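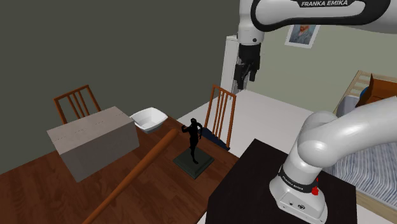

Grorkia holds its open afternoon in a converted grain store outside Gradach, a good 27 minutes by bus from the station, and the bus goes once an hour. I went in December because a reader had written in to ask whether the company's simulation service was worth paying for. I had already seen the brochure. It promises "a household in a box" and says a small team can test an arm on domestic jobs without renting a flat or breaking any crockery.

The service is called Grondum. You pay by the month, you get a library of made-up rooms with a Franka arm placed in them, and you send in your own control program to see how it gets on. The basic plan allows 500 runs a month. The next one up has no limit but asks you to sign for a year, and the price of that one was not on the sheet we were handed at the door. I asked twice and was told it depended.

We were a mixed group: a couple of people from a packaging firm, several students, and a man who repairs lifts and had come out of interest. They sat us in front of a large monitor and loaded the room they use for every demonstration. It is a sort of bedsit, with a dining table next to a bed with a striped blanket and the arm on a dark table of its own. On the dining table were a big grey box, a white bowl, something like a rolling pin, and a black statue of a figure in mid-stride on a green pedestal. A brown cardboard box sat up at the head of the bed. The gripper hung open in the middle of it all while the presenter talked.

My first complaint is about how clean everything is. The grey box has matte sides and a few dashed lines for seams, and that is the lot. No label, no tape, no dented corner. My own kitchen table has a cloth on it that slides when you pull anything across it, and a stack of post. A program that learns to handle that box has learned to handle something very tidy indeed. The answer I got was that textures and clutter can be turned up in the settings. They can, but the slider was greyed out on the demonstration account, so I can't tell you what it does.

My second is about the choice of objects. The statue is a good test, I will give them that. One arm up, one arm out, plenty of awkward places to grab, and it would be easy to knock over. But when the running part of the afternoon came, the jobs on offer were to pick up the bowl and to push the rod. I asked to see the statue lifted by the pedestal. It was "on the list".

They ran the bowl job several times. I watched the first few closely and the arm did pick it up, though once it took hold of the rim at an angle I would not have trusted with soup in it. The software marked that one as a success. What counts as success is set by Grorkia, and on the basic plan you cannot change it — a point that deserved more than the one line it gets on page nine of the manual. Ask about this before you sign anything.

The headline claim is that a program tuned across 100 rooms will carry over to a real kitchen "with little or no adjustment". The evidence was a chart on the wall, based on 1197 trials, with real and simulated results side by side. The two lines sit close together. I asked which real kitchens, and it came out over tea that the trials were done in a single test room in the same building. We weren't shown it. One room, presumably with the same lighting and the same table all the way through, is thin support for a claim about kitchens in general.

There are things to like. It starts up quickly, and it ran without a hitch on an ordinary laptop that one of the students had brought. Resetting the room takes a moment, where a person would be on their knees looking for the rolling pin. The logs are plain text and easy to read. For teaching I think it could be very handy, and there is a cheaper rate for schools, which was on the sheet.

I came away less sure about anyone using it to decide whether to buy a real arm. The nearest rival, Zhong, has fewer rooms and an uglier screen, but it lets you write your own pass marks on every plan and bring in your own objects from the start. With Grondum, adding objects costs extra per item.

Practical notes for anyone going to the next one. Doors open at two and the talk starts late. Parking is on gravel and fills up. The tea is free, the biscuits go early, and the last bus back leaves at ten to six from the far side of the road, where there is no shelter. If you want to try your own program, bring it on a stick, as the guest network was down for the whole of my visit. I have asked Grorkia for the no-limit price in writing and will add it here if it arrives.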